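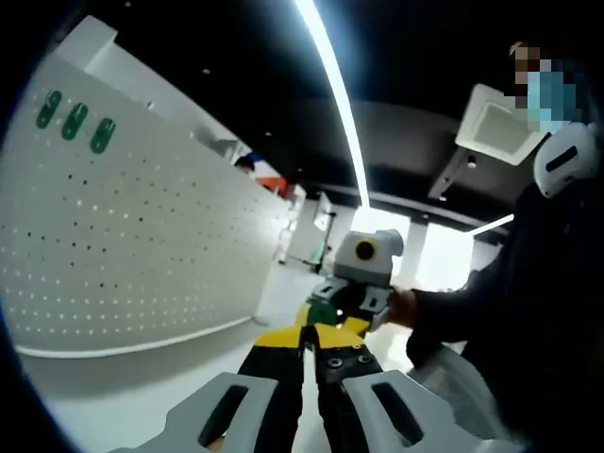

On the Catterall list, someone wrote:
> Are you sure it's the gripper and not the firmware? We had jaws that
> wouldn't let go on our Fladton units last April and it was a stale
> config file. Took us 17 tries to find it. I'd reflash before you take
> a screwdriver to anything.

Thanks for this, and yes, I did reflash! Twice, because the first time I loaded the build for the older jaws (don't ask). Same fault both times, so I'm pretty sure we're looking at something mechanical.

For anybody who skipped the first message: the jaws close fine, they hold fine, and then every so often they get the open command and just sit there. The log says open. The motor current goes up, the jaws don't move, and after a few seconds the Eltance driver gives up and throws a 44. I went through the whole log last night and there are 1,079 open commands in it with 199 of them ending in that code. It gets worse through the afternoon, which made me think heat, but I've had it happen first thing in the morning too.

What really bugs me is the safety side. Code 44 drops the motor but it does NOT release the jaws, so if your fingers are in the wrong place they stay there until someone power cycles. I got a pinched glove out of it and that was plenty for me. Until this is sorted out we've got a rule here: keep your hand on the bracket or the body of whatever you're passing over, never between the tips, and stay within reach of the power switch. If you run the same setup, please do something like that — the Grudalier manual says a fault means "safe state" and I don't think a clamped jaw counts.

My next guess is the plates binding. I backed the jaw screws off a quarter turn this morning and it felt smoother by hand, but I haven't run it long enough to say. Has anybody had the plates apart on one of these? Are there shims in there that are going to roll under my bench the second I open it up?

I can send the log to anyone who wants it, just write me off list — it's too big for the attachment limit.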